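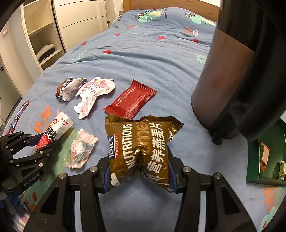 FOR RELEASE IN SEPTEMBER

Bremwood's old feed store gets its story told

I'm Mitali Weerakoon, and I've been pestering people in Bremwood about the Wanigasekara feed store for longer than I care to admit. Well, the booklet is finally done! It's called Sacks and Scales, and it goes on sale Sunday at the Polent Street depot, doors open at 10 in the morning.

If you grew up here you knew the place as the skating rink, or the tire shop, or that building with the crooked porch. Before all that it sold oats, chick feed and lamp oil to every farm between here and Ploltum. My grandmother bought her flour there and made dresses out of the sacks (the blue print ones were worth fighting over, she told me).

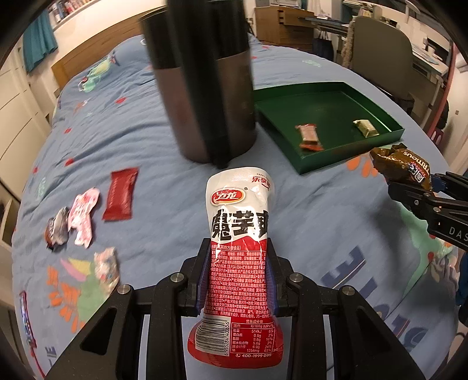 Bremwood Local History News, No. 10

Randi Hovland lent me the store ledgers, which had been sitting in her attic under a box of Christmas lights. There are 2440 entries in the first one alone — I read all of them, and my eyes have not forgiven me. You'll find out who paid in eggs, who paid late, and who never paid for a certain saddle. I left the last names in. Sorry, families.

The booklet also covers the winter the roof came down and the years when the upstairs was rented to railroad men, four to a room, with the stove on the landing.

We printed 100 copies and they're $10 each. Money goes toward a sign for the front of the building, which still doesn't have one. Randi is bringing the ledgers, so come look up your people. If you have old photos of the store, even blurry ones, please bring them along and I'll copy them while you wait.

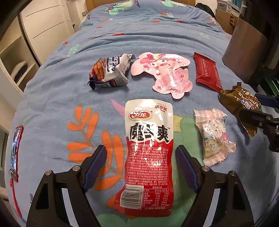
Snack packets on a light blue duvet.

Press questions can go to me, Mitali, at the depot. I'm there most afternoons, and if the door sticks, push hard.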